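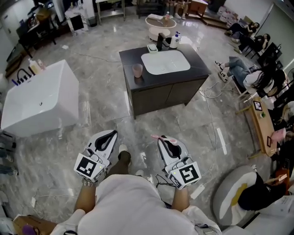
Skunitz hand-held grippers in two-handed use, marker cube at the base of each.

Skunitz Hand-Held Gripper, Paired Set

The Skunitz is a hand-operated gripper for recording manipulation tasks without an arm. The operator holds one unit in each hand and works directly on the objects. Finger opening and unit position are logged together and can be replayed on any arm fitted with the matching Skunitz end effector.

Each unit has a white body with a black inner contour and a curved black rubber pad. A white cube with square black-and-white markers sits at the base, just above the hand. The marker patterns differ between left and right so that the tracking software cannot confuse the two when the hands cross. Green indicators on the sides of the cube show that the unit is powered and tracked.

What is in the set
Gripper unit, left
Gripper unit, right
Marker cubes, fitted
Two data cables
Spare pads, one pair
Calibration card
Carry case

Specification
Mass per unit, without cable: 401 g
Maximum opening: 64 mm
Sampling rate, finger position: 1000 Hz
Interface: USB, one cable per unit
Power: from the host
Pad: black rubber, replaceable
Suitable for: left- and right-handed operators

Comparison with other hand units

We tested the Skunitz against the two units customers ask about most often, the Borkuvel and the Gramex. Do-yoon Baek ran the trials in July in our furnished test room, using a sink basin, taps, pump bottles, cups and small packets. The same operators used all three sets, in a different order each time.

Borkuvel. Opens wider than the Skunitz and will take larger bottles across the body. The parallel jaws are flat, and round items tend to roll out when gripped near the tip. Tracking is by an external base station, which must be set up again if the work moves to another part of the room. Heavier in the hand. Operators asked for a rest sooner.

Gramex. The lightest of the three. Good on cups and thin packets. The finger sensor drifted during longer recordings and had to be zeroed between takes. It is sold as a single unit only, and two of them share one radio channel, so two-handed work needs an extra receiver.

Skunitz. The curved pad held pump bottles and cups without adjustment. Tracking by marker cube needs no base station, but a cube hidden from the head camera for more than a moment leaves a gap in the record. This happened mostly when the operator reached low behind the basin or turned a wrist fully over. The cables are the main complaint. They are thin and do not pull, but they need managing when the operator walks between work areas.

Choose the Borkuvel for large objects at a fixed station. For two-handed household work across a room we recommend the Skunitz. The Gramex is adequate for short single-handed tasks.

Lighting and floor

Polished stone and gloss enamel reflect ceiling lights, and a bright reflection behind a cube can reduce marker contrast. In our room this cost a few samples per recording — not enough to reject any. Matt surroundings are still preferable. Avoid direct sunlight on the markers.

Controller compatibility

Recordings can be sent to the Moya controller without conversion. Moya firmware 61 or later is required for paired replay; earlier versions accept one hand only. For other controllers, export to CSV and map the axes by hand. Sebastião Pacheco maintains the mapping notes, which are sent with each order on request.

Care

Wipe the pads with a damp cloth. Do not use solvent. Clean the cube faces with a dry cloth only, as scratches on the printed squares affect detection. Replace a pad when the surface is glazed or the edge begins to lift. Recalibrate with the card supplied after any pad change or hard knock.

Ordering

Sold as a pair. Single replacement units are available to existing customers; state left or right when ordering. Longer cables are supplied at extra cost. The Skunitz end effector and its flange adapter are listed separately under Arm Accessories.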